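Sorting Pastries by Touch and Sight: Final Project Report
Team Pomon - Rodrigo Aranda, Ieva Vasiliauskas, Shoshana Hutchins
Supervisor: Rasa Kivi
31 May 2020

4. What we tried and what we found

When we started in October we thought the hard part would be teaching the arm to tell one pastry from another. We were wrong about that, and we spent a good many happy evenings finding out how wrong. The camera on the wrist picked out the pastry without much fuss. Getting hold of something soft and flaky, and then letting go of it in the right tray, was where nearly all of our trouble came from.

Our method was to learn from demonstrations. One of us guided the arm through the whole task, from the plate to a steel tray, and we saved every run. By the end we had 207 complete demonstrations, which gave us 1,866 short clips for training once we had cut them up. Shoshana wrote the cutting script, and the rest of us are still grateful to her.

We compared two ways of closing the gripper. In the first, the fingers closed to a fixed width. In the second, the model chose the width from the wrist camera view just before contact. We ran 48 trials of each with croissants, laying them at a different angle every time. The fixed width crushed or dropped the croissant in 20 trials - mostly when it took hold near a thin end. The learned width did this in only seven, and those were nearly all croissants that had been sitting out since the morning and had gone brittle.

We would have liked to try more kinds of pastry, and Rasa suggested early on that we should weigh each one before and after to measure lost flakes. We ran out of time for both, but we would gladly help any team that wants to take this up next year.

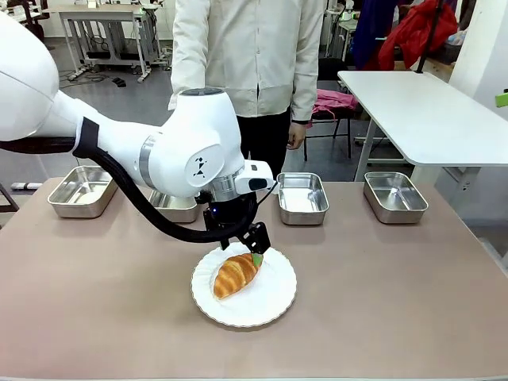
Figure 6. Gripper finger against one end of a croissant, with the four trays behind the plate.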